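I got up at ten to four to watch the Vinerley launch, having promised myself in October that I would never again get up at ten to four to watch a launch. That one was scrubbed with 2 minutes left on the clock. So was the one before it. My kettle has seen more of this rocket programme than the sky has.

It's a small rocket carrying small things. The main passenger was Tudier, a weather satellite the size of a fridge freezer, and tucked in beside it were seven little cubes from universities and start-ups, one of which is called Esen and will spend its life listening for ships. I have a soft spot for Esen. It has been bumped from two earlier flights, once for a battery problem and once, as far as I can tell, for being too easy to bump.

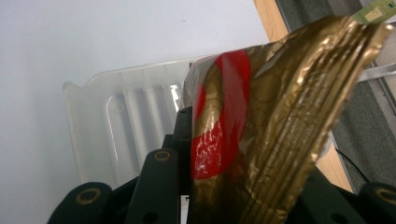

The stream opened with a long shot of the pad in the dark and a presenter filling time, which he did by telling us the rocket's height in double-decker buses. Then a hold for upper winds. Then another hold, reason not given, during which the chat filled up with people who were certain it was a valve. It is always a valve. I've come round to thinking they keep one stiff valve on board purely so that we have something to talk about.

And then it went – no fuss at all, a bright smear and a lot of delayed noise. Stage separation came on time. The Rätsep upper stage, flying for only the second time, lit when it was told to, and I said something out loud that woke the dog.

Tudier was let go at 776 kilometres up, the cubes a while later. Six had phoned home by breakfast. Esen hadn't, and it still hadn't at lunch, when I was refreshing the tracking page at work behind a spreadsheet with 1,000 rows in it.

A beacon was picked up just after four in the afternoon. Weak, and tumbling a bit, but there. The next launch window opens at 3.15 in the morning and I am definitely not getting up for it.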